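A word about the Bindico grippers, and a hinge pin that went missing

Those of you who have been with us since the spring will know that the Bindico hand-held grippers have been the steadiest part of the whole folding project. They get carried from home to home, squeezed several thousand times a week, dropped now and then (we know, we know, it happens to all of us) and put back in their cases with lint in the joints, and they simply go on working. So it was a bit of a shock in August when one of them let go of a pivot pin in the middle of a session, and we would like to tell you properly what happened, as a good many of you have been writing in to ask.

The session was an ordinary one, knitwear on a bed, with a gripper in each hand. Partway through a fold the operator felt the left tool go "soft," as she put it in her note. The jaw still closed, but it closed crooked, with one pad meeting the other at a slant, and a sweater that ought to have been lifted cleanly was dragged along by one corner. She did just what we would hope for and stopped right there. When she turned the tool over, one of the pins had worked its way out of the linkage and was nowhere on the bed. It was found a good while later, in the cuff of her own pants!

Nobody was hurt, and we are very glad of that. Still, a small metal pin loose in someone's bedding is a real hazard, especially in a home with little children or pets, and a jaw that can swing sideways is quite able to give a finger a nasty pinch. We have treated it as a safety matter from the start and logged it as report 441, which you can ask for at the Trundico office if you like reading that sort of thing.
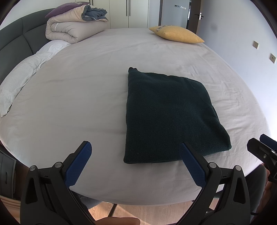 The cause took us longer to find than it should have. We first blamed the drop, as the tool had taken a tumble onto a tile floor the week before, and we spent several days looking for a crack that wasn't there. What we did find in the end was much duller. The retaining clips on that tool came from a replacement bag opened in June, and they are a hair looser than the ones fitted at the factory. They hold perfectly well when new. After around 1,100 squeezes on our test bench they begin to creep, and with thick knits and quilts, where the jaws have to work hard and at an angle, they creep sooner.

We pulled every tool that had been serviced from that bag, 40 in all, and 2 of them showed the same creep, though the pins were still in place. All of them have now had their clips changed. The Vumunex team, who look after the recordings, also went back over the sessions made with the faulty tool. The slanted jaw shows up in the grip-width readings well before the pin came out, and we are sorry to say that none of us were watching those readings for wear. An alert has been added, so a tool that starts to drift will now be flagged at the end of the day.

A few things we would ask of everyone in the meantime. Before you start, open the jaws all the way and give each one a gentle wiggle from side to side – there should be hardly any play at all. Run a thumbnail over the pins and make sure they sit flush. If a tool feels different from the way it felt yesterday, please put it back in its case with a red tag and take a spare, even if you only have one blanket left to do and would dearly love to get home. And if a pin does come out, stop, let the household know, and don't leave until you have found it. There is a small magnet on a string in the lid of each case for this very purpose.

Red-tagged tools can be dropped at the Org depot any morning before 10, and a spare will be handed to you over the counter. Fresh clips are on order for the remaining cases and should be with you by the next newsletter.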